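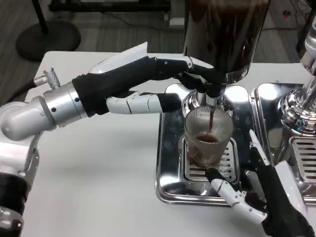
1 min read

Progress report to Jorico, Monday, May 23, 2022
Prepared by Simone Vasconcelos, Huloda coffee bar fit-out

The espresso station is in service on the white counter. Shots are pulled into clear ribbed glasses set on the drip tray grate. Hường Cù logged 442 shots in the period; target extraction time is 27 seconds. Up to 30 were discarded during grinder setup. Descaling is scheduled for August. Of the supplies budget, 2000 remains unspent.

Contact | © Huloda | Back to top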